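Prevard bench top, white

A flat, rectangular top for packing rooms, shop counters and small bakeries. White on both faces, square edges, supplied without legs. It fits the Hukus base frame and the older Brusoder frame, but the Brusoder needs the 2 adaptor plates listed under spares.

Order code: 878
Finish: matt white
Fixings: included
Guarantee: 3 years

Wipe down with warm water and washing-up liquid. Avoid scouring pads – they leave dull patches that won't polish out. Hot trays should go on a rack first.

White tabletops with pale walls behind.

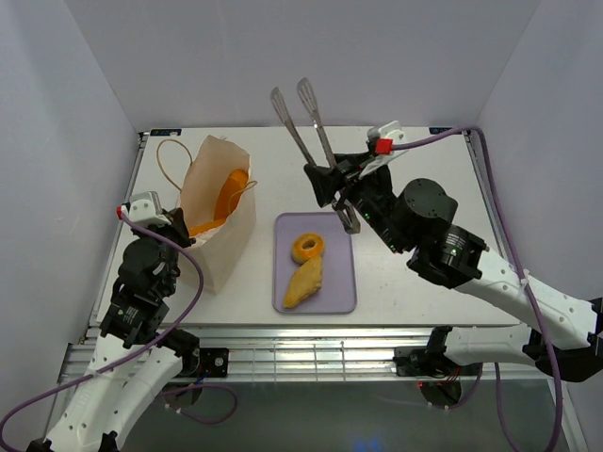
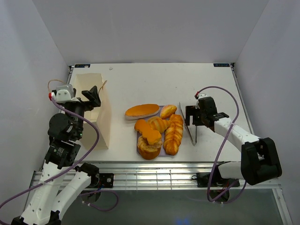

Tops are cut to order and leave our workshop in July if ordered before the summer break. Delivery is to the kerb, so please have a second person ready to lift. For other sizes, or a top with a cable hole, ring Jocelyn Buenaventura in the trade office before noon.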